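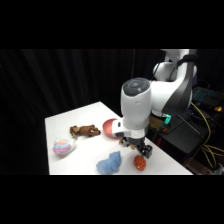
Toy clutter on the table, what do you do with the odd ones?

closow
I've been going through the kids' toy box since Saturday and I'm stuck on the leftovers. Blocks went in one bin, cars in another, easy. Then there's the stuff that doesn't belong to any set. A brown plush dog, a little tan and brown plush, a fuzzy light blue thing that has lost all shape, an orange-red ball with a bumpy grid all over it, and a pink and blue egg still in its crinkly plastic. Plus a reddish-pink bowl I was using to sort small bits. They're all on the white table right now and I keep walking past them. Help?

Nestor Padilla
One bin, label it "misc", done. You're overthinking it. We have a 60 quart tub and everything without a home goes in there.

plurholm
Disagree with Nestor, sorry. A misc bin is where toys go to get forgotten. We had one for years and when I dumped it out in February there were 106 things in it, half of them broken. I'd put plush with plush and balls with balls, even if it's only one ball.

Nestor Padilla
106 things and the kids never missed them, so the bin did its job – that's how you know what to donate.

plurholm
They did miss them! My youngest cried over a sock puppet.

Alfredo Agbayani
I'd take the wrapping off the egg or give it away as is. If it's still wrapped, it's a gift for some other kid's party. The dog looks fine to me, keep the dog.

closow
The dog is staying, no question. It's the blue fuzzy one I can't decide on. I don't even know what animal it's supposed to be.

pludura
Could be a mitten lol

catacutan
Pillowcase, knot it, gentle cycle, then air dry. I've rescued worse. If it still looks like a lump after that you can let it go with a clear conscience. And keep the bumpy ball out where they can reach it, mine carry theirs all over the house.

Alfredo Agbayani
Check the seams before you wash it though. I lost a rabbit that way – stuffing everywhere.

closow
OK, seams first, then pillowcase. Egg goes in the gift drawer. Nestor, I'm not doing the misc bin.

Nestor Padilla
Give it a month.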